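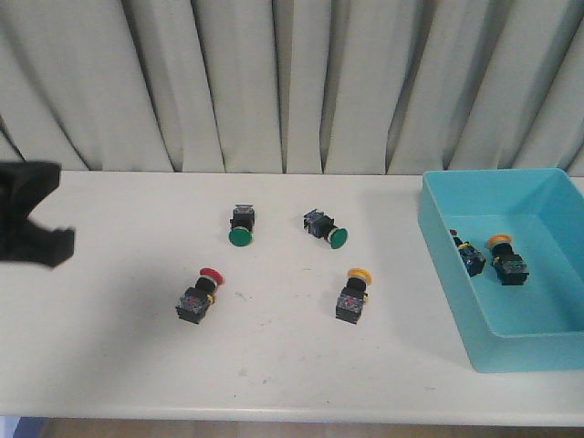
I almost skipped the Tastbridge open day, because it's a long drive and I had already been to two of these things this year. So glad I didn't! If you like switches even half as much as I do (I rebuild old pinball and jukebox controls in my garage, so I like them a lot), put it on your list for next time.

Parking is behind the Visser building, not in front, and the sign for it is tiny. I drove past it and had to turn around at the gas station. Once you're in there's coffee, a name sticker, and a table of leftover catalogs you can help yourself to. I took the Brustine one from back when they still printed them on decent paper.

Our group was 15 people and the guide was Trinidad Malabanan, who has been there 7 years and talks fast. She started us in the sorting room, and that's where I could have stayed all afternoon. Push buttons in green, red and orange-yellow, the kind with a round cap up front, a thin metal-looking collar behind it and a chunky black contact block at the back. They go into light blue bins, and the white tabletops make the colors really jump out at you. I've bought buttons like these for years and never thought much about how somebody has to get them all into the right bin before they ever reach me.

Someone asked why a person would still pick green for start and red for stop when you could have any color you wanted. Trinidad said customers do ask for odd ones, and that she once had an order for 84 panels with purple start buttons. They made them too.

After that we went through the test area, where you could press things. I pressed a lot of things. The springs on the newer buttons feel a bit softer than the old ones I pull out of jukeboxes - I like the old snap better, but my thumb was happier with the new ones by the end. There's also a wall of returned parts with little tags saying what went wrong. Most of it was people overtightening the nut behind the panel (guilty).

Lunch was sandwiches, pretty dry. Bring a snack.

The shop at the end only takes cards. I came home with a bag of spare caps, a keychain and a red button I have no use for at all. They're doing another one in March, and the Helbridge plant might open its doors the same week, so I'm hoping to get to both in one trip.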